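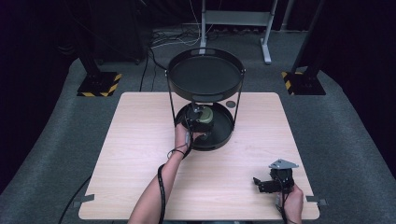 I grew up in a house with a dining room we used four times a year. It had the good table in it, and the good chairs, and a sideboard full of plates that came out for Christmas and then went back in, and the rest of the time the door stayed shut so the heating wouldn't leak in there. We ate every other meal of my childhood at a wobbly drop-leaf in the kitchen, elbows in each other's ribs, with the radio going.

So when I moved to Natdale at thirty-four and found myself renting a flat with no dining room at all, just a kitchen that opens onto a lounge that opens onto a balcony the size of a bath mat, I didn't think I'd mind. And I didn't, for about a month! Then I noticed I'd eaten dinner on the couch thirteen nights in a row, plate on a cushion, fork in one hand and phone in the other, and I couldn't have told you what half of those dinners were. (One was toast. I remember the toast.)

I decided to go and buy a table, which sounds like a Saturday morning job and took me from February until well into winter.

My first problem was the size. My lounge is 323 centimetres across at its widest, and once you've put a couch along one wall and allowed for a human being to walk past it, there isn't a lot left for ambition. I wrote the number on my wrist in biro and went off to Heltgate, where there's a long strip of furniture shops between the tile place and the bottle shop, and I learned very fast that tables shrink in showrooms. A table for eight looks dainty under a ten-metre ceiling. You stand there thinking, oh, that's sweet, that'd tuck in nicely, and then you get the tape out and it's longer than your car.

I now take masking tape to everything. If you're table shopping, put the outline on your floor before you leave home and live with it for a few days. Walk around it with a basket of washing. Open the oven. I had a rectangle on my carpet for the better part of a fortnight and I stubbed my toe on it, which I didn't know was possible with tape.

The second problem was shape. Everybody has opinions on this and they will give them to you in the queue at the bakery. Round is friendlier, they say, and it's true that at a round table you can't get stuck at the dull end. But a round table won't go against a wall without looking like it's been sent there to think about what it's done, and in a small place you do want to shove the thing against a wall sometimes. Square seats four and then flatly refuses to seat five. Ovals I love, but I couldn't find one I could afford. I went rectangular in the end, with a leaf I can drop, and yes, I'm aware I travelled a very long way to end up with my mum's kitchen table.

Then there's what it's made of, and I'll admit this is where I got a bit obsessive.
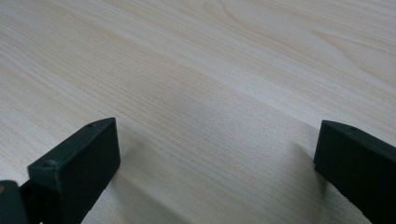 My heart wanted solid timber. There's a secondhand place called Tannous out past the railway yards (a big tin shed, freezing, with a dog asleep on whatever's cheapest) and I spent a whole afternoon in there running my palms over blackwood and old Baltic pine. A secondhand timber table comes with other people's lives already in it. I found one with long division pressed into the top where some kid had done homework without a magazine underneath. I very nearly bought it for the long division alone, but one leg had been chewed through to a point and the whole thing listed to port.

My head, meanwhile, kept pointing out that I am a person who puts hot mugs down wherever I happen to be standing. Oil finishes look gorgeous and want to be redone every year or so, and I know myself, I don't even descale the kettle. Lacquer's tougher but when it goes, it goes in flakes. Veneer is much better than its reputation as long as you look at the edges before you pay. Laminate will outlive us all. I'd been quite snobby about laminate until I remembered that every good long conversation I've had in my life has been over a laminate table in somebody's kitchen at one in the morning.

Colour matters more than I'd expected, too. I'd assumed dark would hide the crumbs and it does the reverse, every crumb glows like a little star. Pale tables are much more forgiving of toast and much less forgiving of beetroot, so you need to have a think about which of those you eat more of.

In the end mine came from a small ad on the noticeboard at the Dravwood library. Ash, drop-leaf, a ring mark at one end which I've made no attempt to remove. She wanted 200 dollars, I offered 178 because that was every cent I had in my purse including the coins from the bottom, and she laughed and took it and threw in a tea towel to wrap around the hinge. I drove home with the boot tied down with a dressing gown cord.

And I have to tell you, my whole flat changed. I know how that sounds! But a couch faces the telly and a bed faces sleep, and a table faces other people, or at least the other chair. I started cooking things that needed a knife as well as a fork. I started buying a bunch of something at the greengrocer's, even if it was only parsley, to stand in a jar in the middle. My neighbour across the landing came over to return a parcel and stayed for two hours. She'd been in the building six years and we'd never got past the weather, and there we were shelling peas.

I do my tax at it. I fold sheets on it. I once sat at it and cried over a form from the gas company, then had a bowl of soup in the same spot. Twice now I've fitted up to seven people around it, with the leaf up and the piano stool and the laundry stepladder pressed into service, everybody passing things over everybody else's heads, and somebody always has to stand up to let somebody else out to the loo. It's exactly the size of the wrong table for seven people and we've had a lovely time on both occasions.

My rules are pretty loose. No phones while there's food on plates, though I break that one for settling arguments. Post goes in the bowl by the door, because if it lands on the table it breeds. I clear the whole top every night before bed, even when I'm tired and even if clearing it means moving the pile to the floor, so that when I come out in the morning there's somewhere to put the teapot. And I sit on the side facing the balcony when I'm alone, which took me months to work out. I'd been sitting facing the fridge.

Mum came up last month to have a look at it. She ran her hand along the underside, the way she does with everything, and said the hinge wanted a drop of oil, and then she sat down on the fridge side and asked what was for lunch. We had cheese on toast. She's thinking of turning the dining room into somewhere to keep the sewing machine, and she wants to know if I'd like the good chairs, all eight of them. I've got the masking tape out again.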